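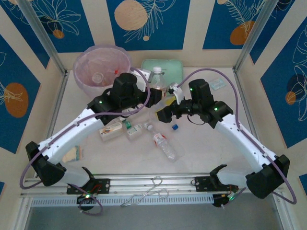
Security deposit reduced for "cleaning" after move-out. Is an itemized list required?

Posted in Renting and Housing by Nenville Tenant

I rented a one-bedroom apartment in the Weklow building for a little over two years and moved out at the end of May. My deposit was $1,000. The management company, Dretov Property Services, has now returned part of it with a one-line letter stating that the balance was kept for "cleaning and general restoration." No receipts were enclosed, and the letter does not say which rooms were cleaned or what was restored.

I cleaned the apartment before returning the keys, including the oven and the bathroom tile. There were small nail holes in the living room wall and some fading on the carpet by the window. I have a copy of the move-in checklist, signed by both parties. No move-out inspection was offered to me.

I would like to know whether the company is obliged to provide a detailed list, and how I should request one. I would prefer to settle this without going to court.

Replies

Sorrentino Desk

The rules on security deposits are set by state law and, in some places, by city ordinance. Please treat the following as general information and confirm it against the statute that applies to your address.

In many states, a landlord who keeps any part of a deposit must send the former tenant a written, itemized statement of deductions within a fixed period. A period of 30 days is common, although some states allow less time and others allow more. A single line reading "cleaning and general restoration" may not meet the requirement where itemization is mandatory. Certain states also require receipts or estimates once the deductions pass a stated amount.

A landlord may generally charge for damage and for cleaning needed to return the unit to its condition at move-in. Ordinary wear and tear may not be charged. Minor nail holes and sun-faded carpet are often regarded as ordinary wear, but leases and local practice differ on nail holes in particular, and you should read the relevant clause in yours.
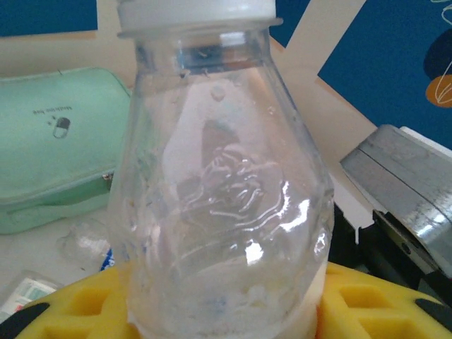
Your request should be made in writing and sent by a method that provides proof of delivery. It should state the address of the unit, the dates of the tenancy, the amount of the deposit, the amount returned and your current mailing address. Ask for an itemized statement with supporting receipts, and set a reasonable deadline for the response. Enclose a copy of the signed checklist and keep the original.

If you have not yet deposited the partial refund check, examine it and the letter for wording such as "payment in full" before doing so. Where such wording is present, seek advice first.

Former Leasing Clerk

I agree with the above. Send the letter to the address given in the lease for notices. The office on the ground floor is often a different address, and mail left there can go astray. In the company where I was employed, a written request that cited the lease section was passed to the accounts department, and telephone calls were not logged at all.

82 Maple

Small claims. The filing fee is low and they usually pay before the hearing. I got mine back that way, all but 5 dollars for a mailbox key.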